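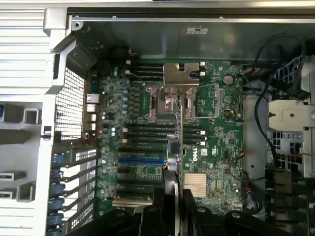 20/02/2024
2 min read

Sourdough starter, Lumbao flour vs. Provham flour. Both jars fed at 8, same water, 30 g starter to 110 g flour. Lumbao doubled by early afternoon. Provham got two thirds of the way up the jar and stopped. It smells more sour and the top has a gray skin, which I scraped off.

Water was 82 F going in. Room was colder than last week, so don't compare with the July jars.

Baked one 800 g loaf from the Lumbao jar. Crumb fine, bottom too dark. Move the rack up one. 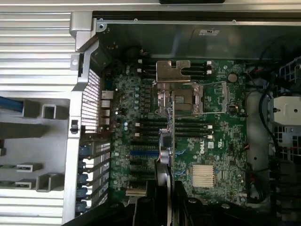 Aileen Bañez thinks the Provham bag is just old and says to open a new one before blaming the mill. Fair. The bag has no date on it. Will buy another and repeat with both jars on the same shelf.

Still to do: wash the Callano jar, label lids.

3 comments · 2 shares
Get new entries by email. Unsubscribe at any time.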